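Looking for a house at Porkent (part two)

March 17, 2018

Well, we went back. I know I said after the first visit that we'd leave it until September and have a proper think, but the sales office rang to say they'd released another batch of plots on the Jiltau side of the lake, and before I knew it we were in the car with a flask of tea and the brochure on my knee.

For anyone new here, Porkent is the big gated estate going up where the old airfield used to be. There will be 600 homes when it's all finished (years away yet, I should think) and at the moment 188 of them have people living in them. You can tell which ones by the bins! The rest is a mixture of scaffolding, very new turf and those thin little trees tied to posts.

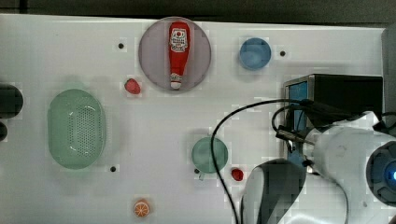
Strawberry, ketchup and a little blue bowl.

We looked at two house types this time, the Faulkner and the Kenard. The Faulkner is the one on the front of the brochure, with the tall windows and the double garage, and I'll admit I went a bit quiet when we walked in. Such a lovely staircase. But the garden is tiny for the money, and the third bedroom would take a single bed and not much else, and I kept thinking of my mother coming to stay with all her bags.

The Kenard is plainer from the road and I liked it far more than I expected to. It has 3 good bedrooms, a utility room with its own back door, and a kitchen that gets the sun in the afternoon, or so the lady at the office promised us (it was raining sideways, so we had to take her word for it). 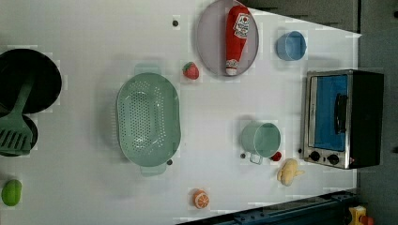
Then there's the service charge, which I had somehow skipped over in all the excitement last time. It comes to roughly 3,000 a year and covers the gatehouse, the lake, the paths and the gym, and I do wonder how often I'd set foot in the gym. I asked whether it could go up and was told it's reviewed every year, so I suppose that's a yes.

We've put our names down for a Kenard on the lake side, with a small deposit we can have back if we change our minds before the end of the month. I want to drive over one evening after work first, to see what the traffic is like at the roundabout and whether you can hear the main road from the plot. If any of you live on an estate like this one, do leave me a comment about the charges, as I'd love to know what yours have done over the years.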